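Category: Robotics / Simulation / Cell documentation

We use cookies to keep you signed in and to count downloads. Accept all | Settings

# Cilska kitchen cell: setup and upkeep

This README covers the simulated kitchen cell used in the Cilska project: how the arm, gripper and wrist camera are configured, what to check before a run, and how to repair the things that break most often. It doesn't cover policy training. That is in the Stasden repository.

Maintainer: Hanne Skov. Gripper model and contact settings: Mogens Eyvindsson.

## Contents

- `cell/` holds the scene files, one per kitchen layout (17 layouts)
- `gripper/` holds the parallel gripper, finger meshes and collision shapes
- `objects/` holds graspable items, including the wood-handled set
- `episodes/` holds 2214 recorded episodes, wrist view and joint states
- `tools/` holds the check and repair scripts

## Setting up

Install the requirements, then run `tools/check_cell.py` from the top folder. The script loads each layout, opens and closes the gripper, and writes a report to `reports/`. A clean install takes a few minutes the first time while textures are unpacked.

If you are on the Bjarnason cluster, load the shared graphics module before you start. Without it the renderer falls back to the CPU and the check will time out on the larger layouts.

The wrist camera is mounted low and looks out past the fingers. Leave the mount where it is. Every episode in the set was recorded from that position, and a shift of even a small amount makes new recordings hard to mix with old ones. If you need another view, add a second camera in `cell/extra_views.yaml`.

## Gripper settings

Finger force, friction and closing speed are all in `gripper/params.yaml`. The defaults were tuned on the handled objects. These are the hardest items in the set to hold, as the grips are wider at one end than the other and the contact area is small. 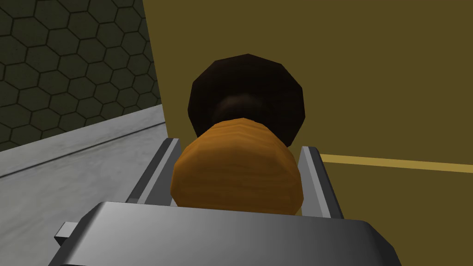

Closing speed matters more than force. At the old setting the fingers reached the object before the contact solver had settled, and the object was pushed out of the grasp or spun between the pads. Mogens lowered the speed in April and left the force alone. Please don't raise the force to fix a slipping grasp. It hides the slip in the report and then the fingers sink into the mesh.

## Routine checks

Run these after any change to a mesh or to the solver version:

1. Open and close the gripper with nothing in it. Both fingers should travel the same distance.
2. Hold each handled object for the full hold test. Drift is reported in millimeters.
3. Compare the wrist view with the reference render for the same layout.
4. Look at the collision shapes with the overlay on. Handles use simplified shapes and these can come loose from the visible mesh after an export.

## Known faults and repairs

**Fingers out of step.** One finger stops before the other. The mimic joint has usually lost its reference after an import. Run `tools/relink_fingers.py` and repeat check 1.

**Object jumps on contact.** The collision shape overlaps the pad at the start of the grasp. Rebuild it with `tools/rebuild_hulls.py --object NAME`. Nearly 141 episodes had this fault and were recorded again. The old copies are in `episodes/retired/` and should not be used.

**Wall or counter texture missing.** The texture path is absolute in two of the Distthorpe layouts. Edit it by hand or pull the latest `cell/` folder.

**Gripper will not open after a reset.** Still open. Restarting the simulator clears it. Hanne would like the log file if you see it on version 2 of the scene format.

## Reporting a problem

Open an issue with the layout name, the object name and the report from `check_cell.py`. Issues without a report get closed.

## Related items

- Stasden: training scripts and baselines
- Distthorpe layouts: change log
- Cilska object set: mesh export notes
- Wrist camera calibration for simulated arms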